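阳台水管改造，开个串慢慢记。1/
老房子的阳台只有一个龙头，洗拖把、浇花、接洗衣机全靠它，每次都要拧来拧去换接头，我忍了快两年，今年2月终于跟自己说，改！

2/
预算2,000，人工另算。淑芬（Shu-fen Ng）家去年刚弄过，她劝我先别在网上下单，去Zirnport看看实物再说，龙头这种东西照片上看跟拿在手里差好多。

3/
于是就去了。本来只想买个最普通的，结果站在龙头墙前面走不动路😂 白的、棕的、橘黄的，从上往下排着，旁边还有蓝的！我一直以为塑料龙头就一种白。
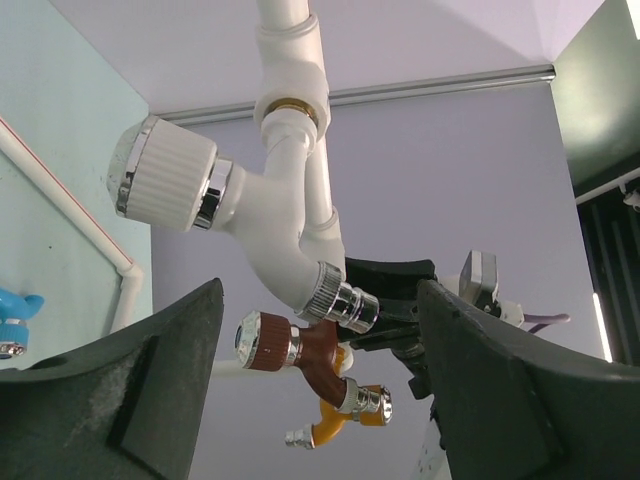
4/
最后还是选了白色哈哈哈，阳台花盆已经够花了。带接头的那种，水管可以直接套上去，我就是冲这个去的。棕色的我妈喜欢，说耐脏，给她也带了一个。

5/
接着是管子。国华（Kuo-hua Lau）帮我画了张草图，主管从洗衣机后面上来，中间加三通，一边去龙头，一边以后留给滴灌。他让我多买一个三通备着，我嫌他啰嗦，回家量完发现真的要多一个，又跑了一趟……

6/
管子上印着细细一条红线，我原来当装饰看。三通的圈上也有个小红点，跟红线对在一条直线上，看着特别舒服！我打算自己装的时候也这么对齐，国华说墙角那段没人看，我说我看。
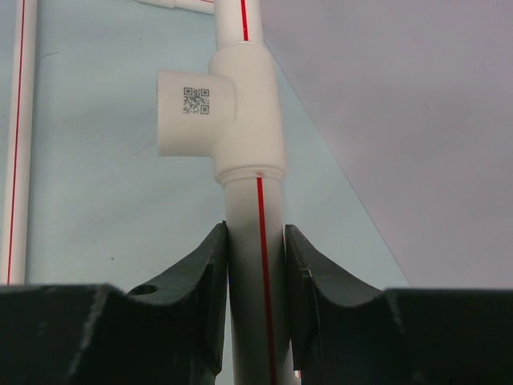
买东西清单（私信问的人太多，放这里）
龙头 2个，一个是我妈的
三通 4个，含备用
管卡 6个，买少了，转角那里还差
生料带，家里有就别买

8/
还没想好的：阳台那面墙要不要先刷一遍再装管？刷了怕拖到夏天，不刷以后管子后面又够不着。有经验的来说说，顺便问下滴灌用Hikel那套的有没有人，好不好拆洗？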